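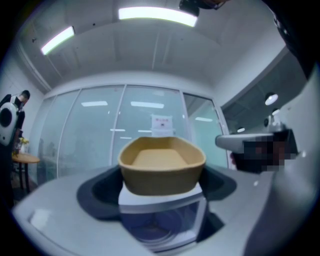 Photo: Khunthong

Basket maker Khunthong gives first look at new counter tray before May opening

SKAKTHORPE, January 17, 2024 – The homeware company Khunthong has put its new oval basket on a stand in the showroom on the second floor of the Fateck building, and people who live or work in Skakthorpe are invited to come and look at it before the shop opens in May.

The basket is low and tan, with smooth, rounded walls and a thick curved rim. Its floor is flat and a little lighter than the sides, close to the color of sand. It stands now on a white rectangular stand, without anything inside, near a glass partition.

Khunthong says that the basket is made for the small things which stay on a kitchen counter or by the front door – fruit, bread, keys, letters which are not opened yet. The company received many requests for such a shape during last year. Its older baskets were deep and round, and customers wrote that they could not find things at the bottom. In a survey which the company sent out with its orders, 818 customers gave an answer, and 306 of them asked for a basket with lower walls.

The first production will be 2210 pieces. A part of it is already promised to Plellis, the chain of kitchen shops, which will sell the basket in its stores from the same week in May. The other pieces will be sold in Skakthorpe and by mail order. Khunthong did not yet say the price. It only said that it will be lower than the price of the round basket, which stays in the program.

The basket will come in one size at the beginning. A longer size, for baguettes and for rolled hand towels, was tried in the workshop last fall, but the company was not satisfied with the rim and has moved it to a later date. A lid is not planned.

The rim was also the subject of most discussion with the smaller size. In the first version it was thin, and testers at home told the company that it was not comfortable to hold when the basket was full. The rim was made thicker two times after that. The floor was made flat in the same period, so that cups and jars can stand in the basket without leaning to the side.

Visitors can see the basket in the showroom on weekdays from 10 a.m. to 4 p.m. until the end of this month. Orders are not taken during the visits, but there is a list at the reception desk where one can leave an e-mail address and get a message when the sale begins. By the start of this week, about 274 addresses were on the list.

The showroom can be reached by the elevator on the courtyard side of the Fateck building. The main staircase is closed for painting. Parking in the courtyard is for tenants only, and visitors who come by car are asked to use the public parking lot behind the post office – it is a walk of five minutes.

The new shop will be on the ground floor of the same building, in the rooms where the stationery store was before. The work on the floor and the lighting should begin in the next weeks. Khunthong plans to keep the showroom upstairs also after the opening, for new pieces and for meetings with shops which want to buy larger quantities.

Shops which are interested in the basket can write to the sales office of Khunthong in Skakthorpe.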